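Skindmont open day, 28th October

The Skindmont works opens its doors to the public once a year, and this time I managed to get one of the places. I had asked in August and heard back within a week. The invitation said to come to the side entrance on Miranda Road, where Ermelinda Cunha was handing out visitor stickers and a folded map of the building.

Skindmont makes small kitchen appliances and also takes in older ones for repair. Most of the staff work on the ground floor. Visitors go round in groups, and mine was led by Demetrius Kincaid, who has been with the firm since it was still over at Gorusholm. The move took the better part of a year and he had plenty to say about it, mainly on the subject of lifts.

We began in the parts store. It is a long room with metal shelving on both sides, and the shelves are numbered up to 323. Spare lids, feet, knobs and mains leads are kept for every model the company has sold. Purificación Aguirre looks after the stock and showed us the card index, which is still in use alongside the computer. If you write in for a part, it costs 3 pounds to post whatever the size, and she said most orders go out the same day.

After that came the assembly line, which was not running. We walked along it and Demetrius explained each station in turn. I would have liked to see it moving — the leaflet had suggested it would be — but the noise makes it hard to talk to a group, so they stop it for the tours.

Upstairs is the part I had come for, the trial kitchen. It is really several tables in a bright room, each set up with an appliance and a few bits of food and crockery. Divent, the design office that draws up the casings, has its desks next door, and people go back and forth between the two all day. Yareli Robles from Divent told us that they spend more time on lids than on anything else. A seam in the wrong place collects crumbs and grease, and customers notice it long before they notice the motor.
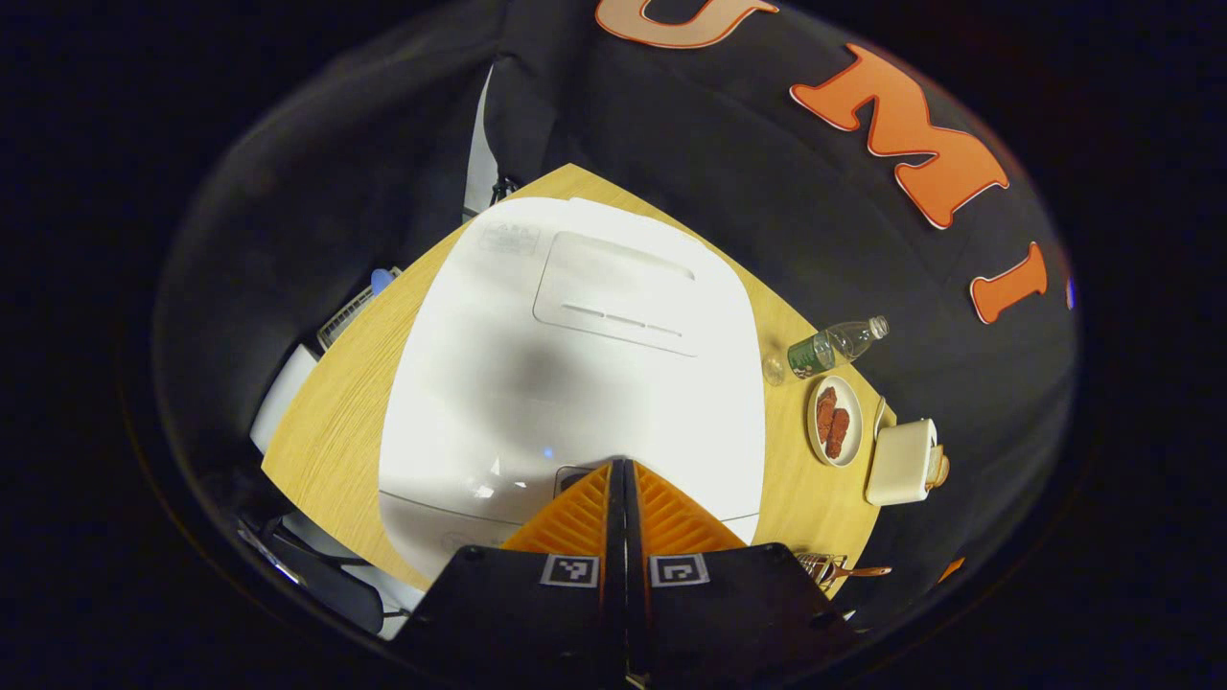 One of the tables in the trial kitchen, with a large white appliance, a plate of food and a small toaster.

I spent a while at this table. The white casing has a glossy finish and soft corners, with a raised panel on the lid and a short row of thin slots in it. The seam runs low down, near the rim, and I could see what Yareli had meant. I am less sure about white. Ours at home is white too, and it needs wiping every day.

Tea was in the canteen, with Fulgencio Iglesias on the urn. The fruit loaf was good and went quickly. There is a small shop beside the canteen selling seconds with scratched casings, and I bought a hand blender for 49 pounds, boxed and with a full guarantee.

The tour lasted nearly two hours, with a fair amount of standing. There are stairs up to the trial kitchen, but the lift can be used if you ask at the desk. Parking is in the yard behind the building and was full when I got there, so I left the car by the park and walked the last 300 metres. Places for next year's open day will be given out by post, and the form is available from the side entrance.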